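Stack Offset in a Three-Cube Tower on a Marked Square
Student project report, Lerkadell Technical College
Project supervisor: Rhonda Turcotte
May 17, 2020

1. Purpose

The project looked at how far each cube in a three-cube tower ends up from the cube under it, and whether the color order of the tower has any effect on that distance. The work was done on the white table in Room 1016. The cubes are red, yellow, and green, and the tower is built inside a black square on the tabletop.

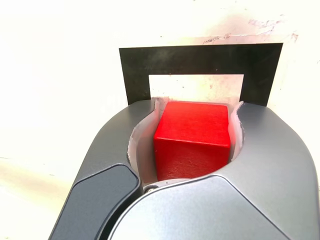
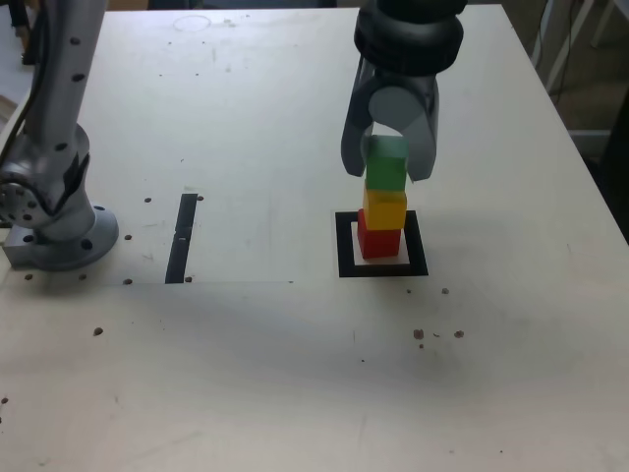
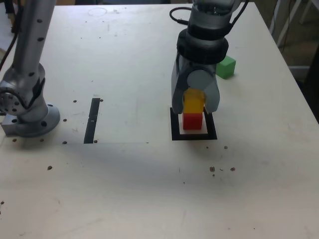
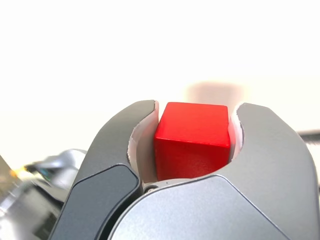 Figures 1 to 4, in order. Red cube; green on yellow on red in the square; yellow over red, green cube on the table; red cube.

2. Materials

Cubes. One each of red, yellow, and green. The red cube is matte, and its top face looks lighter than its front face under the room light (Figures 1 and 4). The edges are slightly rounded. This matters for measuring: a caliper jaw set on a rounded edge reads short, so all readings were taken on the flat part of the face. Faint streaks and specks show on the upper face of the red cube in Figure 1. They were left alone.

Square. The black outline fixes where the bottom cube goes. It is larger than the footprint of one cube, so a cube can be fully inside the outline and still not be centered. The first draft of the procedure only said "inside the square" and this was changed after the practice builds.

Table. White top, 703 mm from floor to working surface. It has gray scuffs and small dark spots. The surface was wiped before each session with a dry cloth. Level was checked in both directions with a Wavari pocket level at the start and at the end of each session, and no adjustment was needed.

Measuring tools. Steel rule, caliper, and a small try square. Readings were entered in a Plisarel log sheet with one row per build.

3. Procedure

3.1 Place the bottom cube inside the black outline. The sides of the cube should be parallel to the sides of the outline.

3.2 Measure the gap from the cube to the outline on all four sides. Record all four values.

3.3 Place the middle cube on the bottom cube. Let it settle. Measure the overhang on the left side and on the front side with the try square against the lower cube.

3.4 Place the top cube. Measure again, this time against the middle cube only.

3.5 Measure the bottom cube's gaps a second time. Any change from step 3.2 means the bottom cube moved while the others were being added.

3.6 Take the tower down from the top. Return the cubes to the open part of the table before the next build.

The main order was red, yellow, green from the bottom up, as in Figure 2. The stage before the top cube goes on is the one in Figure 3, with the green cube set apart on the table. Other color orders were used in the later builds.

An offset of 2 mm or less on both measured sides was counted as a pass. The limit was set before the first recorded build and was not changed.

4. Results

There were 13 recorded builds. Practice builds were not recorded. All of the recorded towers stayed up until they were taken down.

Nine builds passed at both levels. Of the remaining four, three failed at the middle cube and one at the top cube. No build failed at both levels. In the three middle-cube failures the top cube was within the limit when measured against the middle cube, so the error was passed up the tower without growing.

The bottom cube moved in two builds. Both were among the middle-cube failures. In each case the gap changed on one side and on the side opposite to it by the same amount, which fits a straight slide with no turn.

Color order made no difference that we can report. The failures were split between the main order and the other orders, and there were too few builds in any one of the other orders to compare them properly.

5. Discussion

The middle cube is where most of the error comes in. One possible cause is that the bottom cube is free to slide on the tabletop. The friction between cube and table was not measured. A thin rubber sheet inside the square would likely reduce the sliding, but it would also raise the bottom cube and might make the surface less flat.

Offset is hard to judge by eye. The yellow cube in Figure 2 can be seen to sit slightly off the red one, but the amount cannot be read from a picture. The upper faces also catch more light than the sides, and the change in tone at the edge was mistaken for overhang more than once in the practice builds. We stopped estimating and used the try square each time.

The shadow of the tower falls across the table, and it made the rule harder to read on that side. Readings were therefore kept to the left and front sides. This leaves a gap in the data: a cube with a small turn could pass on the two measured sides and still be out at the far corner. The turn of each cube was not recorded. It should have been, and a column for it has been added to the log sheet.

6. Sources of error

Rounded cube edges, caliper placement.
Width of the black line. Gaps were measured to the inner edge of the line, but the first session did not state this and two rows had to be measured over.
Wear on the cube faces. Not checked.
Same person reading and writing down values in most builds.

7. Further work

The next group is asked to repeat the main order with the turn column filled in, and to run enough builds in each of the other orders to allow a comparison. The work is planned for November. The square should stay where it is on the table so that the gap values can be compared with ours. If it has to be moved, measure its distance from two table edges first and write the values on the cover of the log.

The log sheets are in the project folder in Room 1016, filed by session.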